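Do not hurry to the glue

I want to defend the slow way of putting small machines together. By this I mean clocks, kitchen scales, music boxes, the gear trains in old toys, everything where a wheel must sit on a post and turn another wheel. I have done this work in my free time for 13 years, first in my father's shed and now in a rented room in Sirnascombe, and my opinion has become stronger with each year. We should assemble things dry, loose and in the open, and we should do it more than once before anything is fixed.

The opposite habit is very common. A person buys a kit, for example the little Brurura gear set which many schools use, and opens the booklet at page one. Step one, put the post. Step two, put the wheel and press the cap. By step six the caps are all pressed and the train does not run. Then the person takes pliers, and a cap which is pressed once does not come off so nicely. I have bought several of these unhappy sets second-hand, and nearly always the parts were good. They were only closed too early.

A gear is a simple thing, and I think this is why people do not give it attention. It has a bore, it has teeth, and it goes on a post. But the post must be straight, the bore must be clean, and the teeth must meet the teeth of the neighbor with a little air between them. Too much air and the train rattles. Too little and it binds at one place in each turn, always the same place, and you can lose a whole evening looking for it. Rianne Cuypers showed me how to find it with a pencil mark on one tooth, and I still do it exactly so.

My second point is the table. I work on a dark cloth and I recommend it to everybody. On a light wooden top a silver pin disappears, and on bare metal everything rolls and gets scratches. Cloth holds a gear where you put it. It also makes you honest about the order of the work, for whatever is not yet on the plate lies there and looks at you.

I like best the middle of the work, when some gears are on the plate and a pin is still waiting for its own. 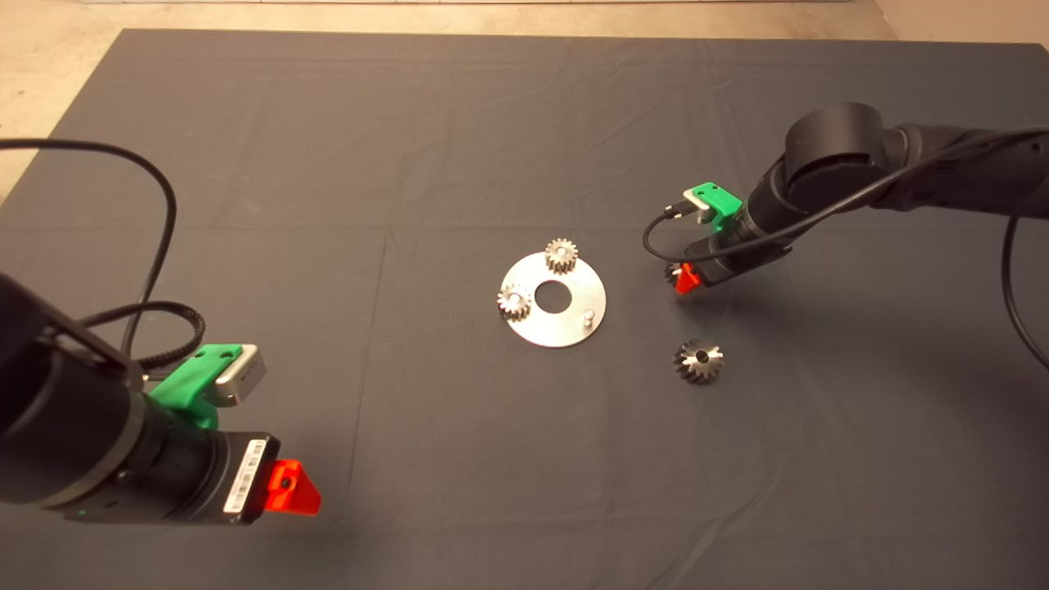
Vandana Dhillon does not agree with me, and she wrote it to me in a long message. She finds that dry assembly is a luxury for people who repair one clock in a winter. In a workshop with 27 pieces to finish before May, she says, you learn the plate once, you trust the drawing, and you press the caps as you go. In her view my method teaches fear of the last step, and she has seen beginners who take the same train apart all afternoon and never finish it.

I have thought about this for a long time – it was not a comfortable message. She is right about the fear. I know a cabinet clock that has been "nearly ready" in my room for two winters. Her point about the drawing I cannot accept so easily. A drawing shows the parts as they should be, and a second-hand plate has been dropped, cleaned with the wrong thing and perhaps bent back by somebody's uncle. The drawing knows nothing of the uncle.

So I would like to propose a middle way. Put the whole train together without caps and turn it by hand for 20 full turns of the slowest wheel. Listen more than you look. If you feel a tight place, mark it, lift off only the two wheels which meet there, and clean them with a dry brush. Then turn again. If the second try is good, close it the same day and do not take it apart again for pleasure. This last rule is for Vandana, and also for the cabinet clock.

One small request to the makers of kits. Please print on the first page that the caps come at the end, and put two spare ones in the bag. Kramer, where I buy my brushes, puts a spare screw in every little box, and I have needed it each time.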